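Cotton ball

A cotton ball is a small, loose ball of soft fiber, used at home for cleaning the skin, removing nail polish, applying lotion and simple handicraft. It is sold in bags and kept in the bathroom, the bedroom drawer or the travel pouch, together with other items of personal care.

Material

Most cotton balls are made from cotton which was cleaned and bleached, so that the natural wax is removed and the fiber takes up water easily. Cheaper kinds are made from polyester. These hold less liquid, but they keep their shape longer and are preferred for decoration. The two kinds look similar, and the label on the bag is the safest way to know the difference.

Storage

Cotton balls collect dust and stray threads from fabrics. A jar with a lid is the usual solution – the open bag is less suitable, especially near towels. In the booklet "Small Things of the Washstand", Kazue Mizuno advises to keep no more than 30 pieces in the jar and to leave the rest in the closed bag. Kimie Ueda, who revised the booklet in May, added a chapter on travel pouches.

Among other soft goods

In the household the cotton ball is often found beside terry cloth, sachets and knitted items. All of them are light and soft, but their surfaces differ: terry cloth has loops, mesh has an open weave, and the cotton ball has no weave at all. Its fibers are only matted together, and it gives way when it is squeezed.
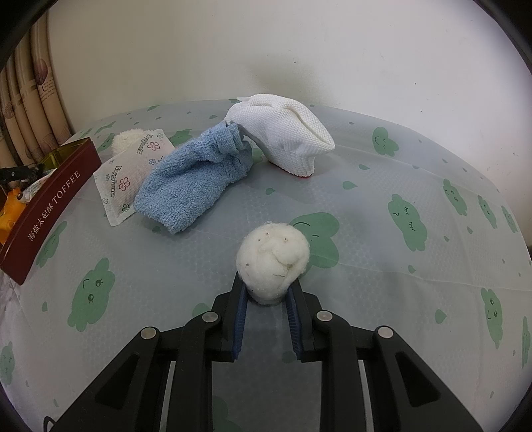

Use in handicraft

Cotton balls serve as snow, clouds or sheep's wool in children's work. They are sometimes confused with pom-poms, which are normally made from yarn or cut fiber and tied or glued at the center. A pom-pom can be sewn on a hat – a cotton ball would come apart.

See also

Cotton pad
Cotton swab
Terry cloth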